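4.3 Loading the lower drawer

1. Set the Drokwood cabinet on a flat table with the trays stacked on top.
2. Pull the lower drawer fully open. Leave the upper one shut.
3. Coil the lead of the power strip before storing it.

Note - valves, breakers and power supplies go in last.

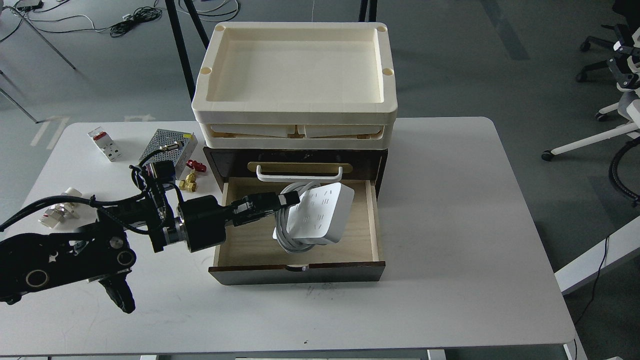
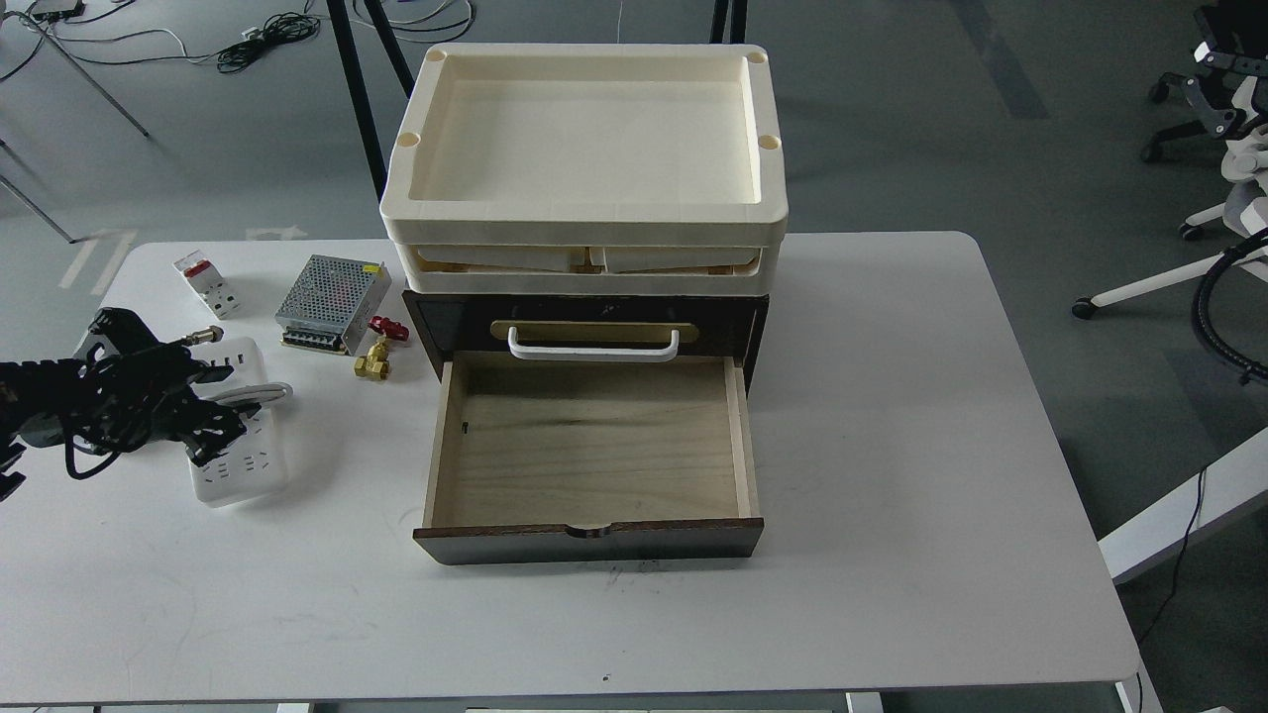
4. Close the drawer slowly, using the notch in the front panel.

Caution: do not exceed 4 kg per drawer. Spare handles are listed under part 151.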